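Evening Shift Packer and Stock Assistant — Standine Dry Goods

Location: Vuvine Road warehouse
Hours: Part-time, Monday through Friday, 5 p.m. to 9 p.m.
Positions open: 3
Posted: 5 June 2020

Standine Dry Goods sells tea, dried fruit, beans, spices and baking supplies by mail. We have been in the Vuvine Road building for nine years and ship to homes, small grocery stores and a few restaurants. The evening shift packs the orders that come in after lunch, so that the truck can be loaded first thing the next morning.

We are hiring three people for the evening shift. The job is permanent after a trial period of 2 months.

What you will do

Pick items from the shelves using a printed order sheet. Check each item against the sheet, including size and best-by date. Pack boxes so that glass jars do not touch each other. Weigh and label each box and put it on the right cart for the carrier. Refill the shelves from the back stock at the end of the shift, and write down anything that is running low. Sweep your own station before you leave.

On Thursdays the spice delivery comes in, and two people from the shift help unload it. Sacks can weigh up to 50 pounds. There is a pallet jack and a hand truck, and we will show you how to use both.
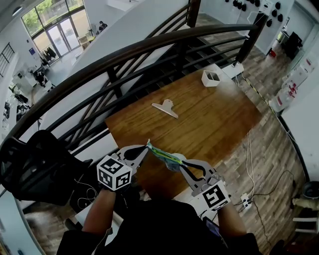 Do I need warehouse experience to apply? Most of the people on the evening shift had none when they started, and you will work next to an experienced packer for your first 5 shifts.

What we ask for

You must be 18 or older and allowed to work in the United States. You need to be able to read an order sheet in English, stand for most of a four-hour shift, and lift 50 pounds with help. Please think about allergies before you apply — we handle peanuts, tree nuts, sesame and wheat every day, and we cannot keep any part of the building free of them.

A driver's license is useful but not required. The 126 bus stops at the corner of Vuvine Road and Kakakhel Street, and the last one leaves at 9:25 p.m. There is free parking behind the building and a covered rack for bikes.

Pay and benefits

$15.50 an hour to start, going up to $16.25 after the trial period. Pay is weekly, by direct deposit. You get one paid 15-minute break per shift, paid sick time from your first day, and 30 percent off anything we sell. Work gloves and aprons are supplied. You will need your own closed-toe shoes.

Extra hours are available from September to the middle of December, including some Saturdays. These are optional and are offered to current staff before we bring in anyone from outside.

How to apply

Send a short note with your name, phone number and the date you could start to Zoia Melnychuk, evening shift manager. A resume is fine but you do not have to send one. You can also fill out a paper form at the front counter on weekdays between 10 a.m. and 4 p.m. — use the door on the Kakakhel Street side and ring the bell.

Interviews take 20 minutes and include a walk through the packing floor. Please wear a face covering when you come in. We will call everyone who applies, whether or not we have a place for them.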